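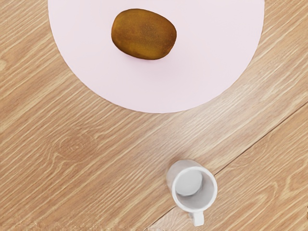 Hesine is a simulation package from Ristus for rehearsing pick-and-place jobs before they are run on hardware. It ships with a scene library called Drenura, and the tutorial below takes one of its tabletop scenes from a fresh install to a recorded lift. It applies to Hesine 4; menu names differ in earlier releases. The overhead camera is the one to work from when you set up targets, as it gives a clear view of the kiwi on its pale pink disc and of the mug on the bare wood, with no part of the arm in the way. The side camera comes in later, for checking finger height.

What you need

A desktop machine with a supported graphics card, a Ristus licence file, and the Drenura pack. The pack is a separate download of 146 MB. No physical arm is needed at any point. If you have one connected, disconnect it from the network first, or set the output in Preferences to Simulation Only. Hesine remembers the last output it used.

Installing the pack

Copy the Drenura folder into the Scenes directory without renaming it. Start Hesine, open Library and press Rescan. The tabletop scenes should be listed under Household. If the list is empty, check that you haven't ended up with one Drenura folder inside another, as some unzip tools create an extra level.

The simulator and the task editor are separate programs and talk to each other over a local port, 3175 by default. If the editor reports "no host", something else on the machine is using that port. Change it in both programs, then restart the simulator before the editor. Restarting them the other way round leaves the editor waiting on the old port until it times out.

Loading the scene

Open the fruit and mug scene from Household and wait for the status bar to read Ready. Switch to the overhead camera. Drag the view until the whole of the kiwi is visible with some margin on every side. The far edge of the pink disc can be left outside the view. It has no bearing on the grasp.

Now click the kiwi and choose Set as Target. The editor draws its long axis as a thin line. Check the line against the fruit by eye. On round objects the axis finder has little to go on and can settle on any angle, but the kiwi is long enough to give a stable reading. If the line looks wrong, delete it and draw your own with the Axis tool.

Leave the mug and the apple as obstacles, which is their default setting. Marking an object as Ignore speeds up planning a little, but the planner will then route the arm straight through it.

Setting the approach

Open the Approach tab. There are 3 values to fill in.

Clearance is the height at which the gripper stops before the final descent. Start high. A large clearance costs time on each run and nothing else, while a small one can bring a finger down on the fruit if the arm is still turning.

Opening is the distance between the fingertips. Set it wider than the short axis of the kiwi, with room on both sides. The preset called Fruit Small is a reasonable starting point.

Yaw is the rotation of the wrist. Tick Follow Axis, so that the fingers close across the fruit and not along it. Gripping end to end is possible in the simulator and gives a poor hold.

Press Preview Approach and change to the side camera. Step through the motion using the arrow keys and pause when the open gripper comes over the back of the plate, near the kiwi but not touching it. Look at both fingers. If either would land on the fruit, increase the opening before you change anything else. If the opening is already generous, go back to the overhead camera and check the target centre, which may have been placed towards one end of the fruit. 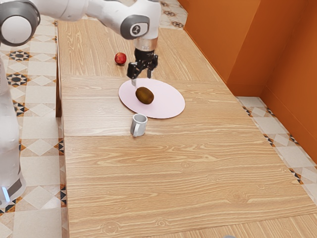 Closing and lifting

Set the grip mode to Force, not Position. In Position mode the fingers travel to a fixed gap whatever lies between them, and a soft object will be either squeezed or missed. Force mode stops the fingers when the contact reading reaches the limit you have entered. The pack includes a suggested limit for each object. Use it for the first run and adjust afterwards.

Add a Wait block after Close. Contact readings take a moment to settle, and a lift that starts too early is the usual cause of a dropped fruit in this scene. Follow it with a Lift block and set the direction to World Up. Tool Up looks the same while the gripper is pointing straight down, but the two differ as soon as the wrist is tilted.

Keep the first lift short. With the kiwi held just above the plate, a slip shows up as a small drop and is easy to see in the side view. After a tall lift the fruit tends to roll off across the table, and the scene has to be reset before you can try again. Pause at the top of the lift

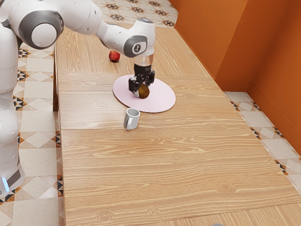 and open the Contacts panel while the arm is still. Both fingers should be listed, with readings close to one another. A large difference means that the target centre is off to one side; move it towards the finger with the lower reading and run the task again. If only one finger is listed, the fruit is resting against something. Check the plate first.

Recording the run

When the short lift is repeatable, press Record and run the task from the start. Hesine saves the joint positions, the contact readings and the view from each enabled camera. Turn off any camera you don't intend to use – the files become large quickly, and the export tool has no way of removing a single view later on.

Name the recording before you close the editor. Unnamed recordings go to the temporary folder and are cleared at the next start.

Known problems

The object shadows are drawn at reduced quality during preview. Don't judge finger height from them. Use the numeric readout.

Loading a scene saved under version 3 resets every object marked as Ignore to Obstacle. The June update did not change this.

Iker Villalobos reports that Follow Axis fails without warning on accounts with a non-ASCII project path; his was a folder named Marín. Moving the project to a plain path cures it.

Tutorial text checked by Marjorie Rowbotham. Corrections can be sent through the Feedback item in the Help menu.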